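Week 6: looking after the kitchen cell

I'll assume you've all read the safety sheet from Pollthorpe, so let's go straight to the gripper. Before you power anything up, push each finger gently sideways with your thumb. If it wobbles, get the hex key out and snug the screws, then try again. I like to do the cables next. Move the wrist slowly through its full turn and watch the slack – a loop that looks generous at rest can get awfully tight at the far end!

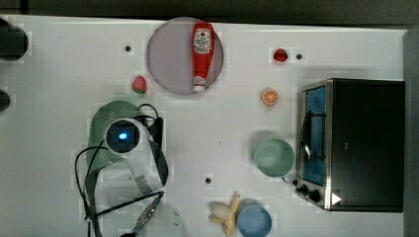
Once the cables are happy, run the homing routine with the speed at 20 percent. I know it's dull (Kobe Wuyts timed it once and made a face), but please don't skip it.

Now for the finger check. Open the gripper over something wide and thin-rimmed, like the colander, and close it in small steps. Both fingertips should meet the rim together. If one gets there first, redo the zero before you touch the grip force.

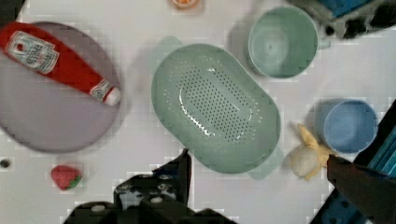
Reading time for this handout: 2 min

Write your zero offset in the cell log, with your initials. Last April we lost a whole afternoon to an offset on a sticky note.

Grip force comes last. Start low, lift a little, wait, and go up one step if the part slides.

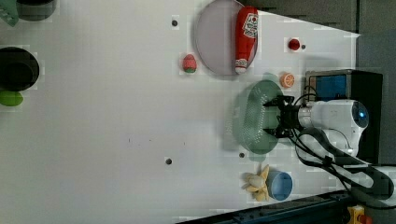
Rianne Desmet would rather you set the force before the zero, and she says she's never had to redo either one. Try it her way on Sunday's open bench if you're curious, and bring both sets of numbers to class.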